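What Happens at a Robot Open Day?

Published Jan 8, 2026 — for readers ages 8 to 11

Have you ever wanted to see a robot do a job close up? Some robot workshops open their doors to visitors once or twice a year. In November, the Plendix workshop on Wirnell Street held an open day, and around 140 people came to look. Many of them were in elementary school. This page tells you what they saw and explains some of the words they heard.

What kind of robots were there?

When people hear the word "robot," they often think of a metal person with a face. Most working robots do not look like that. The ones at Plendix have no heads and no legs. The main part is an arm, and at the end of the arm is a gripper.

A gripper is a robot's hand. Yours has four fingers and a thumb. Many grippers have only two fingers, which move toward each other to hold something and move apart to let it go. Try it yourself: pick up a pencil with just your thumb and one finger. Now try to pick up a cup the same way. The cup is harder, because it is wide and it can tip.

The coffee job

The first demonstration was called Giltov. That is the name the workshop gave to its set of kitchen and counter jobs. Visitors stood behind a yellow line on the floor and watched a job with cups of coffee and a paper takeout bag.

You have probably seen a bag like this on a trip to a coffee shop. For a person, handling the cups in it takes a few seconds and hardly any thinking. For a robot, it is a list of small problems. Where is the bag? Which part is the opening? Where does one cup end and the next one start?

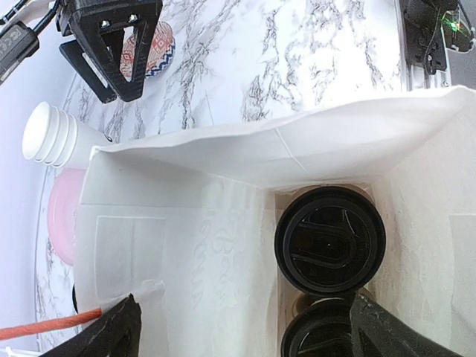
Paper makes this harder. A wooden box keeps its shape all day, but paper bends when something touches it. A bag that was wide open a minute ago may have a side that leans in. The robot cannot remember where the opening used to be and hope for the best. It has to look again.

Cups are tricky too. Squeeze a paper cup too hard and the sides bend and the lid can pop off. Hold it too loosely and it slips. The person giving the talk asked everyone to hold an empty cup and find the softest squeeze that still worked. A lot of cups ended up on the floor.

How does a robot see?

A robot has no eyes, so it uses cameras. One good place for a camera is near the gripper, at the robot's wrist. Imagine you had an eye on the back of your hand. Whenever you reached for something, that eye would get a close view of it.

A camera picture is made of tiny colored dots called pixels. The computer looks for patterns in the dots. A dark circle on a pale background is fairly easy to find. White paper on a white countertop is more difficult, and so is shiny plastic. Light bounces off shiny things and makes bright spots, and a bright spot can hide part of the shape — or look like a shape of its own.

Coffee lids are a good test. They are round, but they have ridges and a small hole for sipping. Some have words on them as well. "CAUTION HOT" is a message for people. A robot only knows what it means if someone has taught it to read.

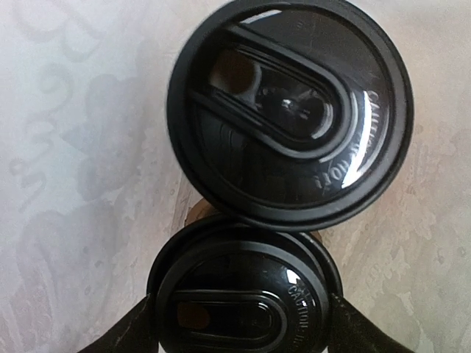

How does a robot learn a job?

There is more than one way. Sometimes a person writes exact steps: move here, close the fingers, lift. This works well in a factory where every part sits in the same place each time.

Another way is to show the robot. A person guides the arm through the job while the computer records the movements and the camera pictures. Then the person does it again with the bag in a different spot, and again with the cups turned another way. The workshop had 61 recordings of one job after the first week. By the time of the open day it had 3000, counting all the jobs together.

Even then the robot makes mistakes. Visitors were told this at the start of the day, and they were told that mistakes are saved too. People at the workshop go through them to work out what to change.

What else could visitors do?

In the next room was a table named Hutapea, where children could steer a small practice arm with two handles. The job was to move wooden blocks from one tray to another. Each turn lasted 100 seconds. Most people moved their blocks slowly at first and then faster once they got used to the handles.

If you go to an open day

Wear closed shoes and tie back long hair. Stay behind the line when an arm is switched on — it can move suddenly. Ask before you touch anything, even if it looks like an ordinary cup. Bring a notebook if you like drawing machines, and write your questions down before the talk begins.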